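Lorcombe Toy and Figure Fair – hall and display checklist, with comments

Checked by Tomomi Ebihara, 8 May 2022, before doors. Marks are OK, FIX or WATCH. Comments are mine and have not been softened.

1. Main doors and fire exits
OK. Both exits open from the inside with one push. The left one had a pallet of boxed space cruisers in front of it when I arrived. The owner told me it was "only there for a minute". It is now under his table, where it should have been for that minute.

2. Gangways
FIX. The gap between rows C and D is too narrow for a pushchair, let alone a collector with a rucksack who has just spotted something. Row D to move back before opening.
Later: moved. Two complaints, both from row D.

3. Tables and loading
WATCH. The folding tables are fine for loose figures and less fine for die-cast. Table 7 had a full run of Gemau robots stacked four boxes high at one end and a cash tin at the other, and you could see which was winning. Restacked two high. Please don't put them back up once I've gone.

4. Glass cabinets
FIX. Abdelaziz cabinet, top shelf: one shelf clip missing, replaced with folded card. I admire the card, but there are 20 vinyl figures up there and a child-height shelf of resin below. Proper clip fitted from the spares box. The locks work on all cabinets except the one with the sign saying it is locked.

5. Electrics and lit displays
WATCH. More than 10 of the displays have lights this year, up from the days when one man had a torch. All plugs and leads looked at, no bare wire. One extension reel was still wound up tight under a cloth and has been unwound. Battery bases only on row B – the socket there trips if you boil the kettle. 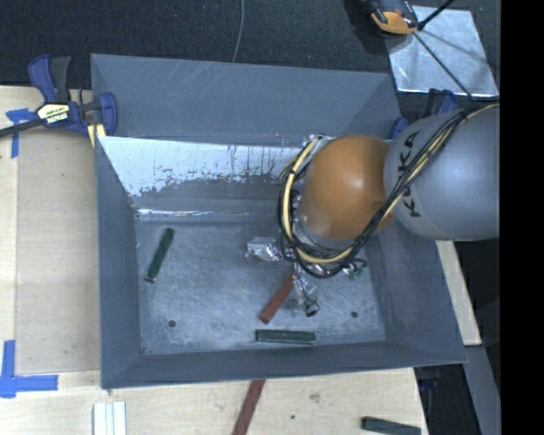

KUKA arm over a grey bin, with a foil-wrapped gripper.

6. Moving toys and demonstrations
OK, mostly. The Drodex walking dinosaur walks off the end of its table at the same spot every time, so it now has a lip of wood to argue with. Anything that fires a missile is to fire it at the back wall. Spring launchers are for demonstration by the seller only, whatever the customer says about having owned one as a boy.

7. Small parts
FIX. Tiny fists, swords and spare antennae to be in lidded tubs or bagged. Found one laser pistol on the floor by the entrance, about the size of a grain of rice, and returned it to a seller who had gone quite pale. The under-threes warning sign is up, but behind the coat rail. Moved to the front.

8. Backing boards and hanging stock
OK. Pegboards tied at the top and weighted at the foot. The tall one on row A wobbles if leaned on. Do not lean on it.

9. First aid and numbers
OK. Kit is behind the ticket desk and has plasters in it this time. Hall limit is 153 people, sellers included. Clicker is at the door, please click it. Last August it was used to settle a bet and we lost track before lunch.

10. Packing up
Not yet checked, for obvious reasons. No trolleys in the hall until the public have left. Shelves to be emptied from the top down. Lost accessories go in the margarine tub at the desk, and unclaimed heads will be kept until the next fair.

Items 2, 4 and 7 put right before opening. Item 3 to be looked at again mid-afternoon.

T. Ebihara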